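Student Robotics Projects Support Desk
Ticket 1554
Status: Open, awaiting reply from team
Project: Plisis (second-year group project, two-arm sorting task)
Raised by: Yến Ninh, team lead
Handled by: Laboratory Support
Category: Motion control / right arm
Priority: Normal

Description of fault (submitted by team)
The right arm halts during the approach to the roll of tape. The controller reports a position timeout and both arms go to hold. The fault does not occur on every run. It has been present since the team moved from the Bạch control package to Furker at the start of November. The left arm completes its moves without error. The team has a supervised demonstration at the end of the month and requests advice before then.

Steps already taken by team
Controller restarted. Both arms returned to the home position and the zero offsets checked against the laboratory sheet. Task file reloaded from the shared drive. No change.

Support entry, 10:15
Thank you for the report. Please confirm the timeout value for each arm. Furker does not carry over the settings saved in Bạch, and several groups have found that the two arms were left on different values after the change. Please also attach the run log for a failed attempt and state whether the fault has been seen with the gripper away from the box.

Team entry, 11:40
The left arm is set to 2000 ms. The right arm is set to 300 ms. We had not noticed the difference. The log is attached. With the box removed, the right arm stopped once in a morning of testing. With the box in place it stops much more often.

Support entry, 13:05
The value of 300 ms is too short for the slow approach used in your task file. Please set the right arm to 2000 ms and repeat the test. The log also shows a rise in wrist load shortly before two of the stops. This may be caused by the gripper cable. Please check that it has enough slack at full reach and that it cannot catch on the wall of the box. Do not raise the load limit in order to clear the fault. Kindly attach a picture of the current layout.

Team entry, 14:30
Timeout changed and saved. Layout attached as requested.
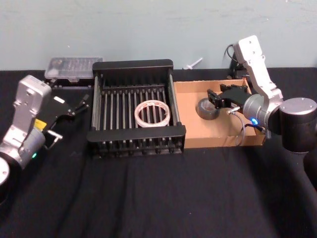
Attachment 1: Plisis work area, right gripper at the cardboard box, rack with clear tape at centre.

Support entry, 15:10
Received with thanks. The thin grey cable from the right gripper runs down across the inside of the box to the front corner. Please route it outside the box and secure it along the arm with the Gruten clips held in the laboratory store. Leave a loop at the wrist so that the joint can turn freely.

When this has been done, please run the full task at reduced speed, then at normal speed, and attach both logs. A member of staff must be present for the run at normal speed. The ticket will remain open until the logs have been reviewed.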